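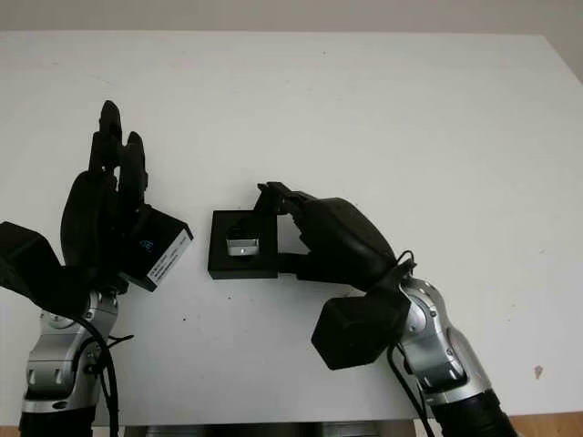 White table, packing room, Suller site

Progress note to Branport, period from September to 1st November

Short one this time, sorry, the full tables follow with the invoice. Small parts bench work is going ok. The white tables are in and we have settled on one job per table, nothing stored on top. Surface marks easily, gray smudges mostly, wipes down at end of shift are now on the rota. One brownish stain wont shift, tried twice.

Boxes: 400 planned, 243 done and logged. Behind by more than we'd like. Labels were the hold up, first roll from Fusau printed too faint, replacement roll is fine. Another 64 are packed but waiting on a label check so not in the total.

Fixtures: low black block, square, flat top, set near the middle of the table with the small metal pieces worked on there. Works better than the old tray. 2 more on order from Filip, no delivery date yet.
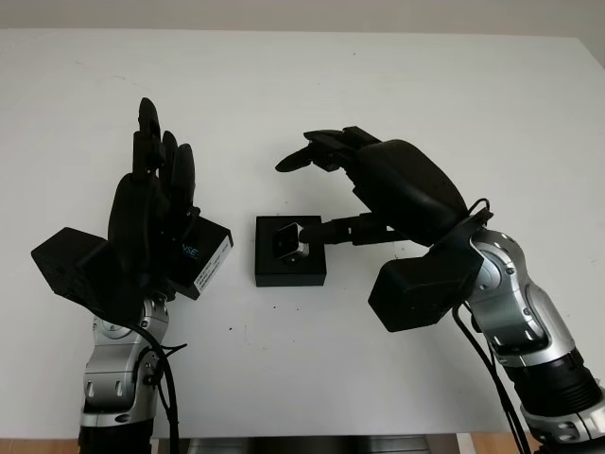
Next period

Clear the 64. Get the second table going once fixtures arive. Request to move the unspent shelving money to labels, form to follow. Budget otherwise on track.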